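Vernton Residents' Forum
Board: Jewellery Bench and Craft Room
Topic: Storage and labelling of charm bangles before the October sale

Posted by r_ugwu (Moderator), 09:15

Members are asked to note that the craft room will accept donated bangles and charm pieces for the October sale until the end of the month. The sale table has been allotted 68 places on the display boards, and 39 of these have been filled to date. The following points are put forward for comment before the room guidance is reissued.

Pieces with charms should be stored singly. At the last sale a number of items had become tangled in the shared tray, and two had to be withdrawn.

Labels should be tied to the hoop and should not be attached to a charm.

Comments are invited from all members who use the room.

Rakiya Ugwu

Posted by ileana.roman, 10:02

I support the first point without reservation. I would ask that the second be reconsidered. A label tied to a plain hoop slides round until it meets the charms, and the thread then works its way in among the fittings. I spent the greater part of an evening cutting thread out of one of the Dumitrescu donations. A small card placed in the bag with the piece would serve the same purpose.

Posted by jtello, 10:40

With respect to the previous poster, cards in bags were tried in the spring and were not satisfactory. Visitors took the pieces out to try them on and the cards were returned to the wrong bags. We sold at least one item at the wrong price as a result. A tied label stays with the piece.

I would accept a shorter thread. The present ones are 110 mm and could be halved.

Jhair Tello

Posted by Anetti_bench, 11:27

May I ask whether the guidance is to cover cleaning as well? The notice on the cupboard door refers to silver cloths only and makes no mention of pieces with wrapped wire.

Posted by r_ugwu (Moderator), 11:50

It may. Members with experience of wrapped pieces are asked to set out what they do, and suitable text will be added.

Posted by lacramioara_e, 13:05

I have handled most of the wrapped bangles given to the room this year and offer the following.

The cloth should be drawn along the plain part of the hoop only, and should stop short of the wrapping. Fibres catch between the turns and are tedious to remove. For the wrapped length I use a soft dry brush, following the direction of the turns. Coloured charms should be wiped separately with a clean corner of cloth, each one supported from behind so that its fitting does not take the strain.

I do not recommend dipping solutions for any piece of mixed materials. Mr Chiang and I have differed on this matter before.

Lăcrămioara Ene

Posted by ml_chiang, 13:48

We have indeed. A brief dip followed by a thorough rinse has given me good results on plain chain, and I see no reason for a general prohibition. I agree that it is unsuitable where charms are crowded together, as moisture is slow to leave. My objection is to the word "any".

Man-lok Chiang

Posted by lacramioara_e, 14:10

The word "any" was attached to pieces of mixed materials. Plain chain is a separate matter, and I am content for it to be treated separately.

A silver hoop of the wrapped kind, with a yellow and a red charm among the cluster at the side:
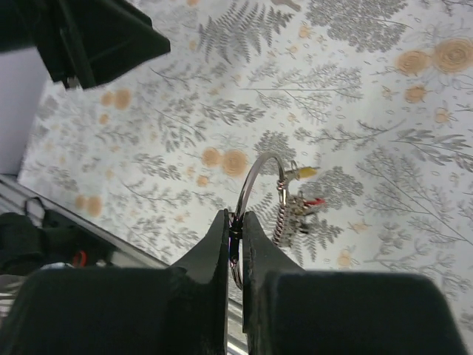 Reply 8
Posted by ileana.roman, 14:36

Thank you, that is helpful. It also illustrates my concern about labels. On a piece of that sort the thread would be among the charms before it reached the sale table. Might the label be tied on the plain side and held with a small fold of tissue?

Reply 9
Posted by jtello, 15:02

I have no objection to tissue, provided that it is removed by the person serving and not by the customer. My view on cards is unchanged.

Reply 10
Posted by r_ugwu (Moderator), 16:20

The guidance will be amended as follows: one piece to a bag; label on the plain part of the hoop, on a short thread, with tissue where charms are present; dry brush for wrapped sections; no dipping of mixed pieces. Plain chain is left to the discretion of the member concerned.

The question of cards remains open - further comments may be posted here until the Clasdale delivery has been sorted.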